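Buying Automation, Session 3: Reading a Vendor's Offer
Handout, Jan 10, 2024

Bring the Grullisard leaflet with you. We will go through it line by line and you will want to scribble on it.

The offer

Grullisard sells a table-top sorting and stacking service under the name Jenska. You rent the arm, the gripper and the software together, and they "teach" it your items. The leaflet says it will handle "any household dish". I would like you to underline the word any. The fee is 2000 a month, or 1000 if you sign for the longer term, and set-up is extra. The leaflet does not say how much extra. Ask.

What is being claimed

Most of the leaflet is about stacking and nesting, so start there. Putting one light plastic cup or bowl on another sounds easy, and for a person it is. For a two-fingered gripper the awkward part is the rim. Grip it and the dish can tilt, and a tilted bowl is a poor thing to place on anything.

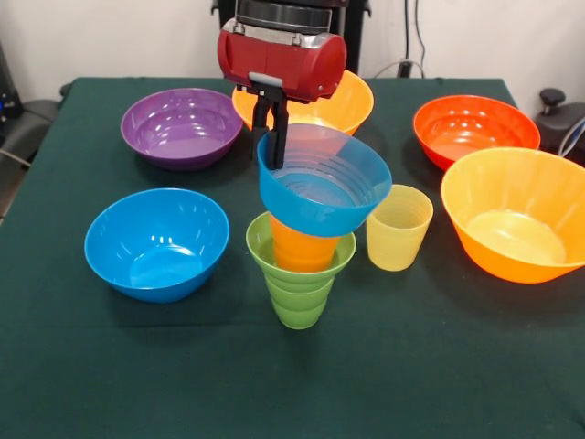

Fig. 1. Blue bowl gripped by the rim, above the stacked cups.

Look at the angle of the bowl in Fig. 1 and write down what you would want to know next. My own list: did it go down, did it stay down, and how many goes did it take? A still cannot answer any of that, and a vendor who hands you stills as proof of a success rate should be asked for the log.

The 70 per cent question

Grullisard quotes 70 per cent "unassisted completion". Completion of what? If a task is one cup into one bowl, that is a weak number. If it is a whole table cleared and stacked, it may be rather good — but then I would want to know who set the table, and whether the same dishes were used in training. The rival bid from Katayama gives no figure at all, which I mark down further.

Note too that colour does a lot of quiet work in this trade. Bright plastic on a plain dark cloth is kind to a vision system. Your canteen has white plates on a white counter. 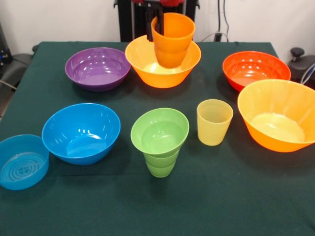

Ebony Dunstan thinks I am too hard on them: in her view a vendor has to begin with simple plastic, and the fair test is whether the 70 per cent holds when the buyer brings the dishes.

I accept the second half of that. So put it in the contract. Your dishes, your table, your lighting, and a trial before any money moves.

For next time

Read the Brutar case (the August version, the earlier one has the wrong costs). Write 3 questions you would put to Grullisard in writing. Questions that can be answered with "yes, absolutely" will be handed back.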